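Nisden plug-in energy monitor: why it's the one I sell

October
By Ekua Bawa
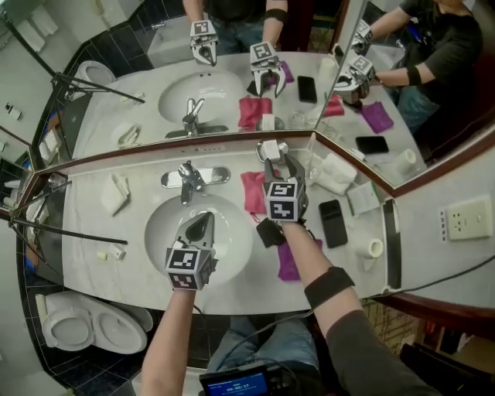

White marble vanity with a chrome single-lever faucet.

I get asked for a "whole house solution" maybe more than anything else, and I always end up pointing people at the Nisden first. It's a plug-in meter that goes between the wall outlet and whatever you're running, and it tells you what that thing is pulling right now and what it has used since you last cleared it. I carry fancier gear than this (the Arkitex panel kit is lovely, more on that in a minute) but I've had a Nisden in my own house for three winters and it's still the one I reach for.

The display is big enough to read without my glasses if I'm standing up, and a bit of a struggle if the outlet is down behind the couch. There's a hold button for that. Press it, pull the meter out, and the last reading stays on the screen for 8 minutes while you find a pencil. I love that button!

You can type in your electric rate and it'll show dollars and cents as well as kilowatt-hours. Use the rate from your actual bill, with the delivery part added in, or the number will look much nicer than it should. If you're on a time-of-use plan you can store two rates and tell it when each one starts. Mine flips at 9 p.m. and I run the dishwasher after that, mostly, when I remember.

Things I'd check with it first: the old fridge in the garage, the dehumidifier, the cable box, any space heater somebody keeps under a desk. My garage fridge was the one that got me. I ran it on the meter for a full week, door opening and closing like normal, and then I went and unplugged it for good. A week is a decent stretch for anything that cycles on and off -- an hour tells you next to nothing.

What it won't do: it can't measure a dryer, a range, a water heater or central air, or anything else wired in or on a 240-volt plug. For those you want the Arkitex kit, which clamps onto the wires in your breaker panel and needs an electrician to put it in. It also doesn't talk to your phone. Some folks hate that. I've come around to liking it, but if you want graphs this isn't your meter.

The details

Works on standard 120-volt grounded outlets, indoors only
Maximum load 1800 watts
Memory holds 600 days of daily totals
Two stored rates
Backup battery included, keeps your totals if the power goes out
3-year warranty through Nisden

I tested the first batch side by side with my neighbor Issahaku's bench meter, using a 1000-watt heater, and they agreed closely enough that we quit and had lunch.

They're in stock at the Clistside store and I ship most afternoons. Returns are fine within a month, box or no box. If you're buying several for a school or a rental building, write me before you order and I'll work out a better price -- and tell me what you're planning to measure, I like hearing about it.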